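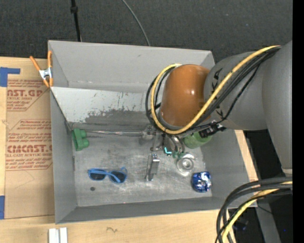
Gimex Open Sorting Bin, Large, Gray: Review

Reading time: 3 minutes

I bought the large Gimex bin in June to replace a set of stacking crates that had started to split at the corners. It cost $129 from Kurelen, and delivery took 8 days. It has been on the workshop table ever since, holding whatever needs sorting before it goes back on the shelves.

The first thing to know is the size. It takes up most of a small table, and you should measure before ordering. The walls are tall enough that small parts stay inside when you rake through them. They are also tall enough that I have to lean over to reach the far side. Kausar Bajwa, who shares the workshop, is shorter than I am and uses a step.

The inside has a slanted panel below the far wall. Things tipped in from that side slide down toward the floor of the bin, and long items can rest against it. I like this more than I expected to. Flat pieces are easier to pick up from the slope than from the floor.

The finish is the weak point. The matte gray on the walls looks fine from across the room, but the slanted panel scratches easily. There is now a darker patch along its lower part where the lighter finish is gone, and the floor is covered in scuffs and whitish rub marks. None of that affects how the bin works. If you want something that stays neat, look at the Honorato tray, which costs more and is shallower.

Cleaning is simple. I empty it, vacuum the corners and wipe it down with a damp cloth. There is no lid and Gimex doesn't sell one, so dust gets in if you leave it for a week or two.

I would buy it again for a workshop or garage. For a room where people will look at it, I wouldn't.

Rating: 3 out of 5

Cameron Tautahi

Last updated: 11th October

Contact | © Stisgate Reviews | Back to top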